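## 4. Setting up the bagging demo for visitors

I've run this one at every open day since November, and it's the station people hang around the longest. Give yourself a good half hour before the doors open — more if the Alterum arm has been moved since you last used it.

1. Wipe the table down and let it dry. Crumbs build up fast.
2. Lay one paper bag flat, with the folded bottom facing the gripper. I like the dark green ones with the twisted cord handles.
3. Put the tray to the right of the bag and load it with a few baked goods. Mix the shapes up! A round bun and a flat slice of cake make for a much better show than a row of matching rolls.
4. Turn on the arm, open the Fanholm panel and load program 289.
5. Set the speed to 300. It'll go faster, but visitors can't follow what it's doing and neither can I.

**Note:** Keep the handle cords away from the fingers at the start. A loop that slides under the bag's edge can get picked up along with the paper, and then you're stopping to untangle things with a crowd watching.
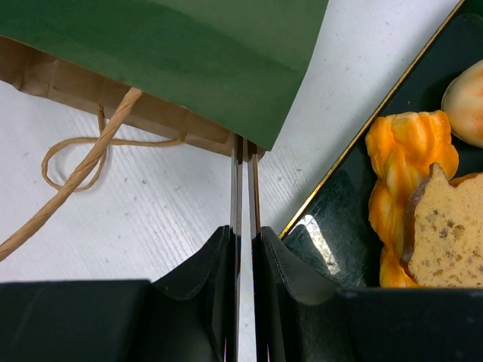

6. Press Step and let the fingers close on the paper. Watch the force reading while they do — I stop at 9, and anything over that tends to crease the bag badly.
7. If the grip looks good, press Run and start talking. I usually explain why a floppy bag is harder for a robot than a solid box, and the kids always have theories.
8. When the program ends, press Home and wait for the arm to park before you reach in.

**Caution:** Hands stay off the table any time the arm is powered and out of its parked position. That goes for you too, even if a bun is rolling toward the edge.

If the panel shows code 998, the arm has lost its home position. Press Stop, clear the table and go back to step 4. At the Villanueva visit I had to do that twice.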